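Right, a few people asked how I ended up spending my working life looking at pollen down a microscope, so have a thread. Tea recommended, it goes on a bit.

I grew up next to a peat bog. Grotach, if you know it (you don't). As a kid I thought it was the most boring place on earth and I lost at least one welly in it every winter.

Then I did a field course in my second year and somebody pushed a corer into the ground and pulled out a metre of what looked like wet chocolate cake, and said the bottom of it was older than the village church. I was gone. That was me sorted for life.

So what I do now — I take little slices of peat or lake mud, clean them up in the lab, and work out which plants were growing nearby when each layer was laid down. Pine, birch, hazel, heather, loads and loads of grass.

Pollen is ridiculously tough stuff. The plant rots, the pollen grain just sits there in the wet with no air getting at it, and centuries later you can still tell an alder from a lime. Alder is my favourite by the way, lovely little grain with thick arcs joining up the pores.

The current job is a core from Mosov, taken last June. It's 4 metres long and I've got 33 samples out of it so far. You count until you've got a decent total, then you do the next slide, then your neck hurts.

The fun bit is a layer which should be 900 years old if the dates hold up. Tree pollen drops right off, and up come plantain and cereals and a great pile of charcoal. Somebody was clearing that wood! With fire, by the look of it, though I'd like more dates before I say that in front of grown-ups.

My supervisor thinks it could be grazing first and crops later. We've had this argument over a lot of biscuits and I'm still on team crops.

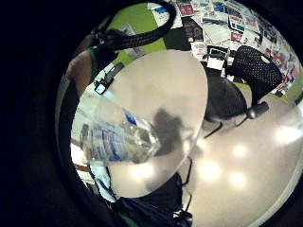 Anyway, cereal pollen. It's big and heavy and doesn't travel far, so even a few grains suggest a field fairly close by. The trouble is some wild grasses make big grains too, and I've sat staring at one grain for a whole podcast trying to decide. If in doubt it goes down as grass and I sulk.

People ask if a computer can do it yet. Sort of! We've been trying a program called Gemeline which sorts the easy ones into piles. Great with pine, hopeless with anything crumpled, and an awful lot of mine are crumpled.

Next up is a second core from the far side of the bog, to see if the charcoal turns up there as well. If it does, that's a big fire or a busy few decades. If it doesn't I've got 100 more slides to think about why.

Someone's asked about books — try your local library for anything on ancient woodland, and go and stand on a bog if there's a path. Take spare socks. Will post the pollen diagram once I've fixed the axis labels.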